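Standdale Activity Log: read me first

This folder holds the class attendance and exercise records kept by the Pace programme at the Nedetti leisure centre in Standdale. It was put together for instructors and for anyone planning community fitness sessions.

Contents

sessions.csv — one row per class, 351 rows
members.csv — one row per member, 611 rows, no names or addresses
notes.txt — instructor remarks, lightly edited for spelling

Members are adults who joined a walking, strength or swimming group. Ages are given in bands, and the top band is open-ended.

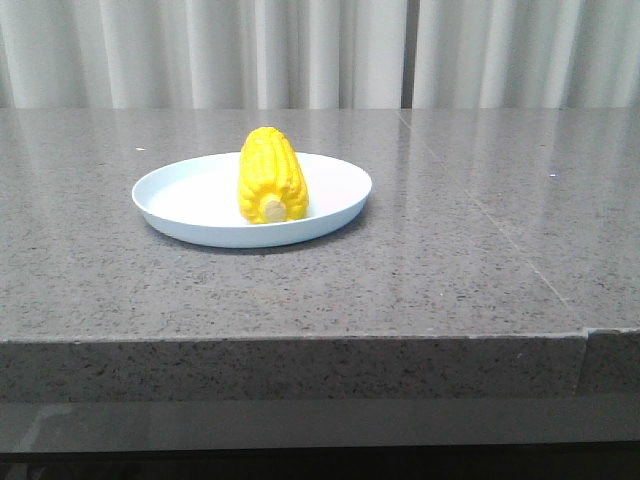
Can I work out how often one person attended?
Use the member_id column, which is the same in both tables. Drop-in visitors have no id and appear only in the class totals.

Effort scores are the members' own, given on paper at the end of each class. They were typed up by hand, so expect a few odd values. Blank means the slip was not handed in. It does not mean zero.

Swimming distances are in metres and capped at 1000. Walking groups logged minutes only.

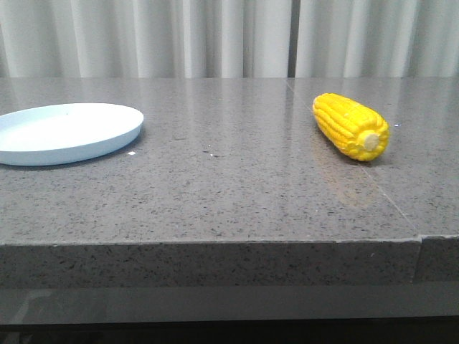
Strength classes changed format in November, when the Hirance circuit replaced the older mat routine and classes went up to 50 minutes. The column "format" shows which one was used. Please don't compare effort scores across the two — the slips were reworded at the same time.

Known gaps: the pool was shut for part of the winter, and two walking groups shared one register until they were split.

Last updated 30th April. Corrections can be left at the Nedetti front desk, marked Pace.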